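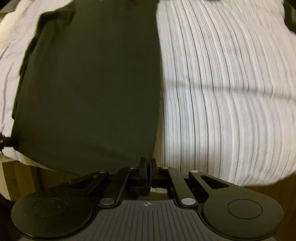
Hemming is the finishing of a cut edge of cloth by folding it over and fastening it down, most often with stitches. The folded strip is called a hem. It keeps the threads along the edge from coming loose, gives the cloth a clean line, and adds a little weight so that the fabric hangs well. Hems are found on nearly everything made of woven cloth, from handkerchiefs to sails, and few parts of sewing offer so many clever ways of doing one small job.

Why cloth frays

Woven cloth is made of two sets of threads that cross each other. The lengthwise threads are the warp and the crosswise threads are the weft. Along the two long sides of a length of cloth the weft turns around and goes back in, forming a firm edge known as the selvage. Wherever the cloth is cut, though, the outermost threads have nothing to hold them, and washing or rubbing works them free one by one. A loose weave frays quickly. A tight one, such as fine cotton shirting, frays slowly. Knitted cloth hardly frays at all, but its cut edge tends to curl, sometimes into a surprisingly stubborn little roll, so it is usually hemmed too. Felt needs no hem. Its fibers are matted together in every direction, and it can be cut into leaves, stars or lace patterns and left just as it is.

Common kinds

The single-fold hem is turned up once. It is thin and flat, and suits knits and heavy cloth, but it leaves the raw edge showing on the inside, where it may be covered with tape or overcast with thread.

The double-fold hem is turned twice, so the raw edge is shut away inside the fold. This is the ordinary hem of tablecloths, curtains, aprons and shirts. When both turns are the same depth, the hem is three layers thick all the way across, and in sheer curtains this even depth also hides the shadow that a shorter first turn would leave.

The rolled hem is very narrow. A few threads' width of the edge is rolled between thumb and finger and caught with tiny stitches that slip in and out of the roll. Worked by hand along the border of a silk scarf it is one of the loveliest things in plain sewing, a soft round cord made of nothing but the scarf itself. Many scarf makers roll toward the right side of the cloth so the work can be seen.

The blind hem is sewn so that the stitches barely show on the outside. The needle picks up a single thread of the outer cloth, then takes a longer bite of the fold. It is usual on skirts and dress trousers. Home sewing machines do a fair copy of it with several straight stitches followed by one sideways jump.

The faced hem uses a separate strip of cloth, sewn to the edge and turned to the inside. It is the answer for edges too curved to fold neatly, and for garments with no length to spare. A faced hem in a bright color inside a plain coat is a small private pleasure for the wearer.

Corners

A square corner with two double hems running into it can build up to nine layers, a hard lump that many machines refuse to sew over. The mitered corner gets rid of it. The cloth is folded diagonally across the corner, the extra is trimmed, and the two hems meet in a neat slanting seam like the corner of a picture frame. Napkins with good miters lie perfectly flat. The trick of pressing all the folds first, opening them out, and using the creases as a map is very old, and it still beats measuring.

Curves

On a curved edge the cut line and the line it is folded onto are different lengths. A flared skirt has more cloth at the edge than above it, and the spare has to go somewhere. Sewers run a line of long stitches near the edge and draw it up gently until the fullness is spread out, then shrink it with steam if the cloth is wool. Wool is wonderfully forgiving here, while polyester is not forgiving in the least. Inward curves have the opposite problem and are usually snipped, faced or bound with a strip cut on the bias, the diagonal of the weave, where cloth stretches most.

Decorative hems

In hemstitching, several threads are drawn out of the cloth just above the hem and the remaining ones are gathered into little bundles as the hem is sewn, leaving a row of small windows. Linen is the classic choice, as its threads are strong and easy to pull. Shell hems pinch a narrow fold into scallops. The lettuce hem, made by stretching a knit as it goes under a dense zigzag, ripples like the leaf it is named after.

Dace Vasiliauskas, whose handbook The Turned Edge was published by the Tendale Press, gives 19 named hemstitch patterns and is cheerfully firm on the subject of practice. "Work each one on a scrap until it bores you," she writes, "and then work it on the good linen." Her chapter on drawn thread borders remains a delight, with its long arguments over whether corners should be left open or filled with a woven wheel.

Letting down and taking up

Deep hems were once a form of saving. A child's dress might be made with a hem of 6 inches, let down a little at a time as the child grew. The old fold often left a faded line, and dressmakers hid it with braid, ribbon or a row of narrow tucks, so that a much-altered dress could end up fancier than it began. Growth tucks, sewn above the hem and picked out later, did the same work and looked like trimming in the meantime.

See also

Bias binding
Drawn thread work
Overcasting
Seam allowance
Selvage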